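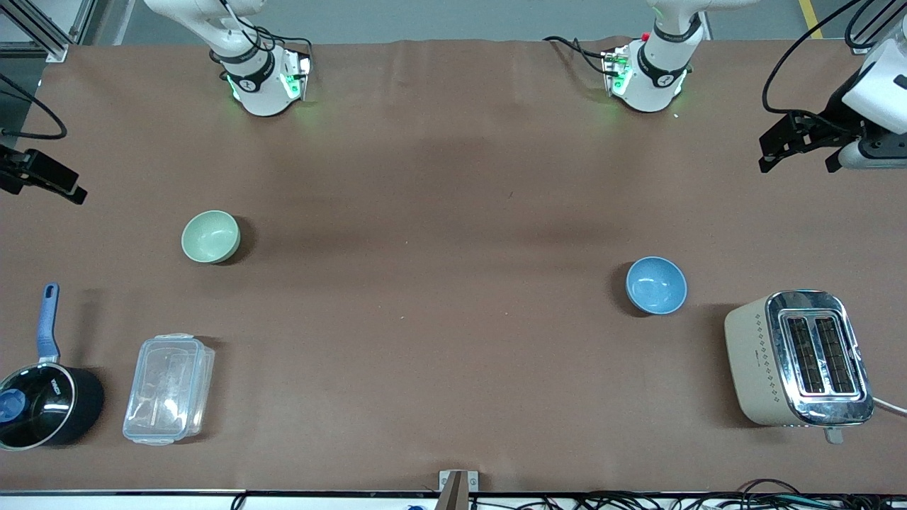 Lists > Trade and Tariffs > January 2022

January 22, 2022
Posted by: list member, Zemholm

On the Skarkell agreement, a member wrote:

> I see the ministers have put off signing again. The
> summary says duty on finished parts goes to zero on
> day one. Does that cover small exporters, or only
> firms already registered under the old scheme? We
> send up to 300 consignments a year and can't tell
> from the text which group we fall into.

It covers both, but not on the same date. Registered firms get the zero rate as soon as the agreement comes into force. Everyone else has to apply for an origin number first, and the form for that won't be open until March at the earliest.

The part to read is Annex 4, not the summary. The summary was written before the last round of talks and still has the old threshold in it. The annex sets it at 2470 euros per consignment. Under that, a signed statement on the invoice is enough. Over it, you need the origin number and a certificate from your own customs office.

I asked the Ceteo trade desk about goods already on the way when the agreement starts. They said the date of arrival counts — the date on the invoice doesn't matter. They wouldn't put that in writing, so I would treat it with some care.

As for the delay, 27 articles are closed and the one on public contracts is still open. Skarkell wants its regional councils left out of it. The other side says that would remove most of the contracts worth bidding for. I don't expect either to move before the budget vote.

Diekmann have a short guide to the certificate, which is clear enough, though page 3 gives the old fee. The new one is 100 euros.

If anyone has the final wording of Annex 4 in English, please send it to the list. Mine is the December draft — the footnotes are missing.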